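Ticket 159: right arm drops out partway through a bin run
Opened by: Fongchan Rungrueang
Project: Wukent (two-arm sorting bench, shared workshop)
Status: open
15 Apr 2020

Hi all, me again! The right arm on Wukent has started quitting on me. It reaches out to the bin with a bottle, opens the gripper, and then on the way back the wrist stops answering and the whole arm goes stiff. Left arm is happy as anything. Power cycle, and it's fine for another few runs.

What the log gives me every time:

wrist_R: no reply after 400 ms
arm_R: hold

I'm running the Didance script, same version we've had since February, with the plastic bottles laid out to the left and the bin in the middle. I got 104 clean drops out of it before the first dropout, so I don't think it's the script (famous last words). 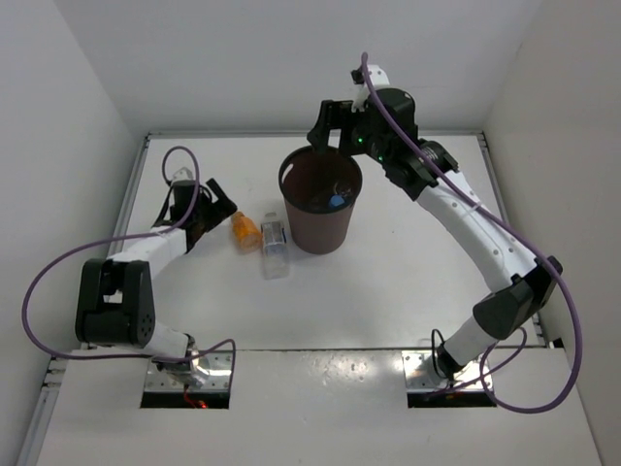 So far I've swapped the two controller ports over, and the fault stayed with the right arm. I also tried a fresh power supply from the Koler box on the shelf, no change there. Slowing the reach down to half speed helps a bit, but it still quits if the arm is stretched out for long.

My money is on the purple cable. It comes off the top of the wrist bracket, runs back along the forearm and over the elbow, and I've only got one white tie on the upper link, so there's a lot of pull on the connector when the elbow opens up. Does anybody have a longer one I could borrow before I order?

Reply from Thanakorn Hemmin
Had the same thing on Chuensuk last winter, same error and everything. Mine was the plug at the wrist end backing out a hair. Push it in until it clicks, put a second tie close to the wrist, and leave more slack at the elbow than looks right. Try that before you buy a cable.

Reply from Fongchan Rungrueang
Ooh, it did click! Second tie is on, and I gave the elbow a bigger loop. Got 8 runs at full speed with no dropout, then I had to go home. Leaving this open until I've done a long session on Saturday.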